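작업 노트 / 2번 셀 (양팔 휴머노이드, 테이블 작업)
2월, 오전 9시 40분부터
쓴 사람: Nithin Naidu
같이 한 사람: Capucine Moulin, 오후에 Gopinath Kartha

어제 저녁 Capucine이 남긴 메모부터 옮겨 적습니다. "왼쪽 그리퍼가 닫힐 때 가끔 늦다. 오른쪽은 괜찮다. 로그 번호 3874를 보세요." 로그를 열어 보니 명령은 양쪽에 같은 시각에 나갔고, 왼쪽만 응답이 늦게 돌아왔습니다. 제어 프로그램 문제보다 케이블이나 커넥터 쪽을 먼저 의심했습니다.

순서는 이렇게 했습니다.
비상정지 누름, 팔 전원 내림, 5분 기다림. 팔은 내리기 전에 테이블 위 준비 자세로 두었습니다. 전원이 없으면 팔이 처지니까 Capucine이 밑에서 받치고 제가 스위치를 내렸습니다. 혼자 있을 때는 이 작업을 하지 마세요.

왼쪽 그리퍼 케이블을 뽑아서 확인. 커넥터 핀은 휘지 않았습니다. 그런데 피복이 클램프에 눌린 자리가 있고, 그 부분을 손으로 구부리면 테스터 소리가 끊어졌다가 다시 납니다. 원인은 이것으로 봅니다. 지난달에 클램프를 제가 조였는데 너무 세게 조인 것 같습니다. 다음부터는 손으로 조이고 반 바퀴만 더 돌리겠습니다.

예비 케이블은 Hollska 선반 둘째 칸에 있었습니다. 라벨에 Zarno라고 쓰여 있는 것은 길이가 짧아서 손목을 끝까지 돌리면 당겨집니다. 쓰면 안 됩니다. 긴 것으로 바꾸었고, 여유 길이는 약 200 mm를 주었습니다. 루프가 팔꿈치 관절에 걸리지 않는지 전원 없이 손으로 천천히 돌려서 보았습니다. 안쪽으로 돌릴 때 한 번 스쳤기 때문에 묶는 위치를 바깥쪽으로 조금 옮겼습니다.

오후 1시 10분. 전원 올림. 원점 복귀 정상. 그리퍼 열기/닫기를 저속으로 11회, 그 다음 보통 속도로 457회 반복했습니다. 늦은 응답은 기록에 없습니다. 그래도 완전히 해결됐다고 쓰기에는 아직 이르고, 내일 아침에 차가운 상태에서 다시 한번 돌려 보겠습니다.

Gopinath가 와서 손가락 영점을 다시 잡았습니다. 케이블만 바꾸었는데 영점이 왜 필요한지 제가 물었더니, 전원이 끊긴 동안 손가락을 손으로 움직였으면 값이 틀어질 수 있다고 합니다. 제가 실제로 움직였습니다. 순서는 완전 닫힘, 저장, 완전 열림, 저장입니다. 반대로 하면 열림 폭이 작게 저장되니까 주의.

바닥의 빨간 테이프도 확인했습니다. 로봇 위치가 테이프 기준에서 벗어나면 작업 위치가 전부 밀립니다. 청소할 때 테이프를 떼지 말아 달라고 Thirumalai에게 부탁했습니다. 끝이 들뜬 곳이 하나 있어서 새로 붙였습니다.

테스트 물체는 작은 흰 상자를 계속 씁니다. 테이블 가운데, 긴 면이 로봇 쪽을 보게 놓습니다. Skimineo에서 받은 상자는 표면이 미끄러워서 이번 비교에는 쓰지 않습니다. 조건을 두 개 바꾸면 나중에 무엇 때문인지 알 수 없습니다.

남은 일
- 눌린 케이블은 버리지 말고 빨간 봉투에 보관. Venkatesh가 단면을 보고 싶어 합니다.
- 오른쪽 클램프도 같은 날 제가 조인 것입니다. 풀어서 피복 확인할 것.
- 예비 케이블 주문. 긴 것만. 주문서는 Annamalai 폴더에 있는 양식을 사용.
- 점검표에 "클램프 자리 눌림" 항목 추가. 문장은 Capucine이 봐 주기로 했습니다.

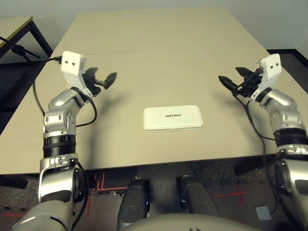
그리퍼 케이블을 바꾼 다음에 손가락 영점은 매번 다시 잡아야 합니까?
전원을 내린 동안 손가락이 움직였으면 다시 잡아야 합니다. 움직였는지 확실하지 않을 때도 다시 잡고, 완전 닫힘을 먼저 저장한 다음 완전 열림을 저장하세요.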